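Keeping the Books for Small Shops

Rekha Bhat keeps the books for 44 small businesses in and near Skorley. Most of them have fewer than five people on the payroll, and several have only the owner. She has a hardware store, two hair salons, a man who sharpens mower blades and a bakery that opens four mornings a week. She works from home and has done so for nine years.

The first thing she does with a new client is ask to see the bank statements. She doesn't ask for the receipts until later.

"People want to hand me the receipts right away, because that's the part they feel bad about," she said. "I want the statements first. The bank already wrote down most of what happened. Then we go and find the paper for the lines that don't explain themselves."
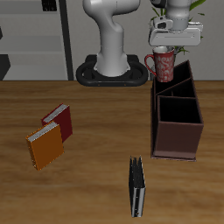
How did you get started in bookkeeping?

I answered phones at Holitz, a plumbing supply firm, and the woman who did the invoices went on leave. They asked who could type numbers fast. I stayed on invoices for six years and took the night classes while I was there.

Bhat left Holitz when the firm moved its office across the county. Her first client of her own was Krishnan Fabrics, a shop where she had been buying curtain material. The owner kept his sales in a school notebook, one page to a day, with the cash in blue ink and the cards in black.

"It was a good system," she said. "He had no idea it was a good system. He apologized for it for an hour. All I did was copy it into a ledger and add a column for what he owed the suppliers."

She charged him $175 a month, and that is still the lowest rate she offers. Clients with a payroll pay more. So do clients who are behind by more than a quarter when they come to her.

I asked her how far behind people usually are. She said the worst she had seen was a landscaper with four years of envelopes. He had paid his taxes each April by guessing high, and when she finished going through it all he was owed money for three of the four years.

"He wasn't happy about it at first," she said. "He was thinking about the truck he hadn't bought."

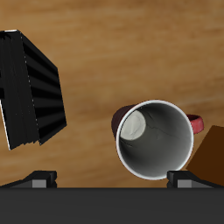 By the Stultodo Newsletter staff
Mar 23, 2020

The mistake Bhat sees most is a single bank account used for both the shop and the house. It starts when the business is too small to seem worth a second account, and after that it is hard to stop. Groceries end up beside paint orders. A year later the owner can't say whether a trip to the warehouse store was for the break room or the kitchen at home.

"Open the second account the day you take your first dollar," she said. "It takes one morning. If you pay for something out of the wrong one, write it down that week and pay it back. Don't leave it for me, I wasn't there."

The next most common one is leaving sales tax in the same pot as everything else. The money looks like income, so it gets spent. She has her retail clients move it to savings at the close of each week and leave it there until the return is filed.

Bhat does use software, though she was slow to take it up. For her first few years she kept everything in spreadsheets she had made herself. One client had a sheet with 165 tabs before she gave in.

"I liked my sheets because I knew where every number came from," she said. "With a program you press a button and it gives you a total, and you believe it. I still check one month by hand for each client every year. I pick a dull month."
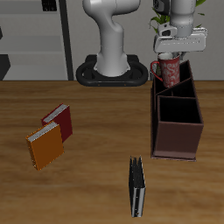
Light-brown wood grain on a tabletop.

The hand check has caught a few things. A salon was being billed twice for towel service. A card reader was rounding tips down. In both cases the amounts were small and had been going on for a long time.

She also spends time talking clients out of purchases they want to make for the deduction. A deduction lowers the tax on the money that was spent, she tells them, but the money has still been spent. The bakery owner wanted a second oven one December and had no orders to fill it with. Bhat asked her to wait until spring and look again.

"She did buy it in the end," Bhat said. "By then she had a restaurant taking bread from her, so it made sense." 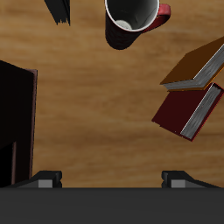 The part of the job she likes least is chasing unpaid invoices. She will do it if asked, but she prefers that owners make the first call themselves. In her experience most late payers have lost the invoice or never opened it, and a call from someone they know gets it paid. She suggests waiting until an invoice is 34 days old, phoning once, and sending a fresh copy while the person is still on the line.

Bhat isn't taking on new clients at the moment. She does keep a list, and she will look over one month of statements for anyone who wants to know how bad it is before they hire somebody. She asks that they be printed.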